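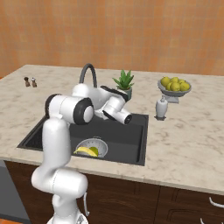
Thanakorn Sangkhawat asked at the start of last session whether it was worth spending the first three weeks in simulation at all, when the arm would be bolted down in a garage anyway and the garage has no marble counter in it. He had already cut his base plate and wanted to get on with it. Several others agreed with him.

Print this page | E-mail this page

Session 4: From the simulated kitchen to the bench

The short answer to the question is yes, and these notes give the long one. The build in this course is a kitchen arm, made at home or in the shared workshop, that picks fruit out of a colander in a sink and sets it on the counter. The simulated version does the same job with a banana and a lime. Marble and tile are there to look at and have little to do with the controls. The basin, the colander and the faucet matter, because the arm can hit them.

4.1 What the simulator checks for you

Reach. A sink is deep, and the gripper has to go down inside it while the elbow stays above the counter. Many first builds can touch the rim of the basin and stop there. Run the reach test with the colander at the front of the basin and again with it at the back. Write down both results in your build log.

Clearance. A gooseneck faucet takes up a lot of the air over a sink. If your planned path goes through it, the simulator reports a contact and you change the path. On the bench you bend a bracket. Keep the faucet in your model even if your workshop sink has a different one. You can swap the shape later.

Approach angle. A banana lies across a colander and a lime sits low in it. One grip will not do for both. For the banana, come down from above and close across the short side. For the lime, open wide, come down straight and close slowly, or it rolls. We will spend most of Session 5 on the lime.

4.2 What the simulator does not check

Friction is a guess. The default settings in Plisuto, the simulator we use, treat all fruit as the same material. Nisreen Geagea tested her pads on real limes in the workshop and dropped most of them, after a full evening of clean runs on screen. She added a thin rubber facing and the drops mostly stopped.

Cables are also a guess. A cable on the model hangs where it was drawn. A real one catches on a drawer handle, pulls tight when the base joint turns, or works its way out of the connector. Leave a loop at the base and tie it down on both sides of the loop. Then turn the base joint by hand through its full range with the power off — all the way, both directions — and watch the loop while you do it.

Water is left out completely. Anyone working over a sink that is in use needs a drip sleeve on the wrist and a power supply mounted well away from the basin. Shut off the water for all first runs. This is a rule in the shared workshop and a strong recommendation at home.

4.3 Mounting

The arm can stand on the floor in front of the cabinets or on a plate clamped to the counter. Floor mounting is steadier and keeps the counter free, but the lower link has to be long enough to clear the counter edge. It also blocks the cabinet doors behind it. Counter mounting needs a shorter arm and a stiffer plate. The Jetdale plate in the parts list is 7 mm steel and fits either way. If you cut your own, do not go thinner.

Check that the base is level before you calibrate. If you shim it afterward, calibrate again.

4.4 Speed limits for first runs

Keep the gripper under 123 mm per second for all bench work this month. In the config file this is the line max_tool_speed. The simulator will accept much higher values and will not warn you.

Set the lift height to 300 mm above the rim before any sideways move. It is slow and looks overly careful. Leave it there until your instructor signs off on your clearance sheet.

4.5 Before next time

Run the pick routine in Plisuto 2,000 times with the fruit positions randomized. It can go overnight. Save the failure log and leave out the video, which fills the disk. Sort the failures into contact, missed grip and dropped fruit. Bring the sorted log with you.

If your failures are mostly contact, go back to 4.1 and change the lift height or the approach. If they are mostly missed grips, check the tool offset first. In the last group almost everyone had the sign wrong on one axis.

Those using the Aoun wrist should download the corrected joint limits, as the older file lets the wrist turn past its hard stop. The Pamivon wrist is not affected.

Thanakorn's base plate is fine, by the way. The bolt pattern matches and he can keep it.

Reading: workshop manual, chapters on tool offset and emergency stop wiring. Bring your stop button, wired, to Session 5. It will be tested at the door.

Search course notes Enter keyword Go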